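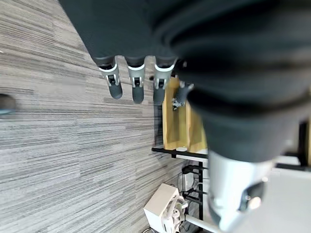 Keltwood Plivitz 30 Travel Pack: Review
Khrystyna Prokopenko
3 August 2024

The Plivitz 30 is a soft-sided travel backpack with a volume of 30 liters, sold as a single bag for trips of a week or longer. It opens along three sides like a suitcase and carries on two shoulder straps or a side handle. I bought mine at the regular price, $63, from Keltwood's own site. It comes in sand, green and a dark charcoal gray. Mine is the gray, very near the color of the padded sleeve on the robotic hand in the photo, and when the bag is full the front panel bulges in the same kind of rounded folds. It does not hold a flat shape unless the compression straps are pulled tight.

The test was an 11-day trip by bus, regional train and ferry, ending in the old town of Ridine, where the streets are stepped and wheels are of no use. I carried the bag every day. Loaded for the outbound leg it held four shirts, two pairs of pants, a rain shell, a pair of sandals, toiletries, a small laptop and chargers. There was room left for a paperback and lunch.

Fabric and build

The base panel is 1,000-denier nylon and the rest of the shell is lighter. The base was set down on wet ferry decks and station platforms and shows light scuffing, with no broken threads. The lighter fabric is less convincing. One corner near the top handle has started to fuzz where it rubbed against a luggage rack.

Seams are bound inside the main compartment and left raw inside the front pocket. A raw edge is normal at this price, but the zipper catches on it if the pocket is closed quickly with one hand. I trimmed the loose threads on the second day and the catching became less frequent.

The main zipper runs smoothly in a straight line and stiffly at the two lower corners. With the bag packed full it helps to press the contents down at each corner before pulling. The sliders have holes that line up for a small lock. The front pocket sliders do not.

Carrying

The shoulder straps are curved and have firm foam. They are comfortable for an hour of walking. After that the load sits too far from the back, and the sternum strap, which slides on a thin rail, drifts downward. A knot in the webbing below the clip fixed that. The hip belt is plain webbing with no padding. It stops the bag from swinging and carries very little weight. It can be removed, and I removed it for the buses because the loose ends got trapped in the seat hardware.

The back panel is mesh over foam with a channel down the middle. On a climb in hot weather my shirt was soaked either way.

The side handle is the best part of the bag. It is wide, stitched through to the frame sheet, and placed so that the bag hangs level when the laptop is in its sleeve. Without the laptop it tips toward the front.

Pockets

The laptop sleeve opens from the top and stops short of the base, so the computer does not hit the floor when the bag is dropped. The water bottle pocket is shallow. A tall bottle fell out twice, once on a ferry ramp. The passport pocket sits behind the lumbar pad and can be reached without taking the bag off, if the straps are loosened a little first. It fits a passport and a folded ticket. A phone in a thick case is a tight fit.

There is no rain cover. In a steady shower lasting most of an afternoon, the clothes stayed dry and the front pocket let in enough water to curl the pages of a ferry timetable.

On planes and buses

I did not fly with it on this trip. The bag fit the overhead shelf of every regional train I used, with the compression straps tightened. On the older coaches it was too deep for the shelf and went in the hold. Check the airline's limits against the packed depth. The depth printed on the tag is measured with the bag empty.

Compared with its larger version

Keltwood also makes a larger Plivitz with the same straps and a padded belt. I tried it in a shop with sandbags inside. The belt is much better and the bag is too long for my back. Anyone who expects to walk long distances between stops should look at that one first.

Verdict

Good for bus and train travel with short walks, and fairly priced. The zipper corners and the bottle pocket need work. I have kept it, and it goes on a longer trip in October with a separate rain cover and a shorter bottle.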